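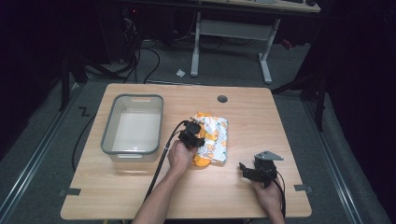

The cloth table, both grippers in hand, bin on the left.

I have been meaning to write up the cloth work since June, mostly so I can stop answering the same email. The short version is that we got a better folding policy out of fewer demonstrations by changing how the demonstrations were recorded, and the change was boring. The longer version follows. If you only care about the numbers, skip to the part where I talk about the 500 set.

Some background for people who come here for the bike posts. I work on teaching robot arms to handle cloth. We collect demonstrations by hand, with a person holding a gripper in each hand and doing the task at a table. The grippers log where they are and how far the jaws are open. A policy is trained on those logs plus the video, and then it runs on a pair of arms that have the same jaws. The task is called Grudholm internally, after the name of the folder it was first saved in, and it is simple to state: pick up a folded cloth from the table and put it in the bin without it coming unfolded.

People assume the hard case is the crumpled cloth. Crumpled is hard too, but at least when you grab a crumpled cloth badly it is still crumpled afterward and you can try again. With a folded cloth, if you catch one layer out of several and lift, you now have a different problem from the one you started with, and the policy has to know that.

Our first policy was trained on 1000 demonstrations. They were collected by four of us over a few weeks, and everybody was told to do the task the way they normally would. It trained fine and the loss curve looked good. On the arms it would move to the cloth with total confidence, close on the top layer, and peel it. Sometimes it would then carry the peeled cloth to the bin anyway, trailing a corner. It did this on nearly every cloth with a soft edge.

I spent too long on the model side of this. I tried longer action chunks, then shorter ones, then a different crop on the images. Haruna Takagi, who had collected a good share of the demonstrations, suggested I sit down and watch them instead of looking at plots. I had watched a few, of course, but I hadn't watched them one after another with the sound off and a notepad.

What I saw was that the four of us had four ways of getting under the edge. Mayu slid the lower jaw along the table until the cloth rode up onto it. I pinched from above and squeezed, which works for a person because you can feel when you have all the layers and just squeeze again if you don't. Haruna held the cloth down with one gripper and pushed the other one in from the side. Genji Minami did whichever one seemed right for the cloth, which is the sensible thing for a human and the worst thing for us, given that nothing in the recording said why he had picked one over another.

The pinch from above was the real trouble. In my demonstrations the jaws close, pause for a moment, open very slightly and close again. The pause is me feeling the cloth through the handle. The policy doesn't have that feeling. It has images and jaw width, and from the images my good grasps and my bad grasps look the same. So it learned the motion and had no way of learning the check.

So we wrote a protocol. It fits on a single page and Sachiko Hayashi did most of the wording. The main rules:

Left hand goes to the cloth first. It presses on the left edge and stays there until the right hand has arrived.

Right hand comes in low, jaws pointing across the table toward the other hand, and slides under from the open side.

No squeezing to check. If you are unsure, open fully, back out to where the camera can see the jaws, and go again.

Lift both hands together and stop at about bin height before moving sideways.

The third rule was the one people hated. It makes you slow and it feels silly, because you know perfectly well you could fix the grasp with a small wiggle. Mayu Hoshino said it was like being told to retype the whole word every time you hit a wrong key. I agree with her. But a wiggle is a correction made on touch, and backing out is a correction made on sight, and sight is what the policy has.

The other thing we changed was the table. Before, it got dragged wherever there was room, and the bin went on whichever side had space. Now the table has a fixed spot, with a tape mark on the floor next to it, and the bin stays on the left half of the table. The gripper cables were also a nuisance. They hang down from the grippers, and if you let one lie across the tabletop it shows up in the images and can tug on the cloth. We let them drop over the side of the table now, which takes a bit of attention at the start of each session and then you forget about it.

Fixing the bin position sounds like cheating, and a reviewer may well say so. My answer is that we vary it later, in a separate set, once the grasp is solid. Varying everything at once was how we got the first result.

With the protocol in place we recorded 500 new demonstrations, half as many as before. Same cloths, same people, same training code. I didn't touch a single setting, partly out of discipline and partly because I was tired of them. The cloths are a mixed lot, plain ones and printed ones, and some have an edge in a strong color that stands out against the rest. I had a theory that the colored edges would help the policy find the layers. I still have the theory but no evidence for it, so treat it as a guess.

The policy from the 500 was clearly better than the policy from the 1000. I am not going to put a percentage here as the writeup is still going around internally and I don't want two versions of a number floating about. What I can say is that peeling went from the usual outcome on soft cloths to something you have to wait for. The trailing corner is almost gone. It also backs out and tries again, which the old one never did, and it does it in places where I would have done it.

Then we trained on both sets together, over 1500 in total if you count a few odd ones left from testing. I expected this to be the best of the lot, or at worst a tie. It was worse than the 500 alone. The mixed policy would start the press with the left gripper and then pinch from above with the right, which is a combination none of us had ever shown it. I don't think this is surprising in hindsight, but it was useful to see, because the standard advice in our group had been to never throw data away. We haven't thrown the old set away. We just don't train on it for this task.

We also cut the new set down to 200 to see where it breaks. It does break, mainly in the approach. The right hand comes in at the wrong height and bumps the cloth across the table. The grasp itself, when it gets there, is still decent. I'd like to try something between 200 and 500 but each run takes the arms for most of a day and other people need them.

Some things I am less sure about.

The protocol was written by people who had already watched the old policy fail, so it is tuned to those failures. Someone starting a new task wouldn't know what to write on the page. Yevdokiia Hladun works on cable routing at Tistenham and she tried our rules more or less directly, with cables swapped in for cloth. She found that the back-out rule carried over and the pressing rule did nothing for her. I would have guessed the reverse.

All four of us are right-handed. Rule one puts the left hand on holding duty, and I don't know how a left-handed person would take to it. Probably they should be allowed to mirror the whole table, bin included, and we should flip the recordings. We haven't tried.

Speed is also a cost. Demonstrations under the protocol are slower, and the policy copies that faithfully. Watching it work is a bit like watching someone put away glassware. Genji thinks we can speed up the recordings after the fact and lose nothing. I think the stop before the sideways move matters and shouldn't be squashed. We will find out, because he has already started on it.

A few people asked about code. The training side is ordinary and I would rather point you to any of the public diffusion policy repos than have you use ours. The logging side was written by Lastell, who make our gripper electronics, and isn't mine to share. The protocol page I can send to anyone who writes. It's plain text and you'll want to change half of it.

Next up is the moving bin, and after that a stack of 3 cloths where only the top one should be taken. Sachiko has drafted a rule for the stack already. I tried it a few times yesterday evening and took two cloths every time, so the page needs another line.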